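Feed Labels Should Print the Weight of a Scoop

Horse owners in this country feed by volume and buy by weight. The bag says pounds. The scoop says quarts. Between the two sits a conversion that most barns have never made, and feed makers have little reason to make it for them.

A two-quart scoop of whole oats and a two-quart scoop of dense pellets do not weigh the same. The gap is large enough to matter for a horse on a measured ration. Change the product and keep the scoop, and the ration changes too. The feeding chart on the back of the bag is then being followed in appearance only.

I keep 11 horses at a boarding barn outside Boltdale. In November we moved from a Harju textured feed to a Turkura pellet. Both labels gave the daily amount in pounds per 100 pounds of body weight. Neither gave the weight of one level quart. I weighed the pellet on a kitchen scale and found that we had been overfeeding four geldings since the day of the switch.

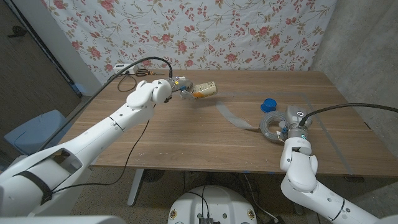 The usual objection is that density varies by batch. It does. Grain moisture shifts, pellets break down into fines, and a bag that has been stacked under others will settle. But a label can carry a range. Crude fiber is already printed as a maximum and crude protein as a minimum, and buyers manage to read both.

A second objection is that owners should own a scale. I agree, and I own two. But a label should be written for the person who will do the feeding, and in most boarding barns that is a part-time worker with 14 buckets lined up and a scoop in one hand. A hanging scale will be used for a week. A number on the bag, copied once onto the feed room board, will be used until the product changes.

Drurkach prints the figure on its 48-pound bags — one line, under the feeding chart, in ounces per level quart. It takes up less space than the storage instructions. The other two should do the same, and state feed officials should consider asking for it on any product sold for horses.

Until then, weigh one level scoop each time you open a new product, and write the result on the bin lid with the date.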